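Tips for Teaching a Robot Hand to Pick Up a Cup

I've been steering simulated hands around a marble tabletop since March, and my friend Evanthia Moschos keeps asking me to write down the stuff I mutter at the screen. So, here you go, in no order at all!

Start with the small mug. I know, the big one looks easier, but a small one with a handle makes you think about where your thumb is going, and the thumb is the whole job. Get it low on the side of the mug first and leave the other fingers open until it's there. I used to close everything at once (so satisfying, so many mugs on their sides).

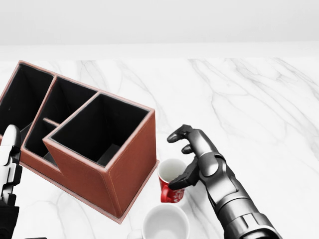 Slow down for the last little bit. I come in at normal speed and then pretend I'm reaching past a sleeping cat. Your recording will have a nice smooth approach in it, and the robot copies whatever you give it, wobbles included. If you stop halfway to scratch your nose, toss that take and go again.

Park the hand you aren't using. Mine likes to drift in while I'm busy with the other one, so I hold my left elbow against my ribs and keep that hand up and open.

Move things between takes! I did 13 in a row on Tuesday without touching the layout and had to redo most of them. Now I turn the desk organizer a bit and swap the mugs around every four. Our scene came from the Beninley set, and it has a reset button that puts everything back exactly where it was, so don't lean on it.

Once you've got a grip, lift a little and wait a second before you go anywhere. A tilt is fine by me as long as the fingers don't shift. 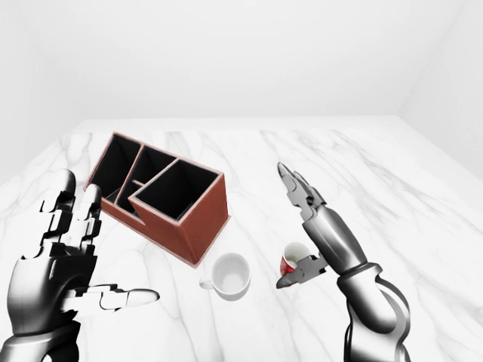

Red cup up off the marble, left hand out of the way.

Name your files as you go, too. I have a folder called "good ones maybe" and I'm scared to open it. And take your gloves off every eight takes or so, your wrists will thank you.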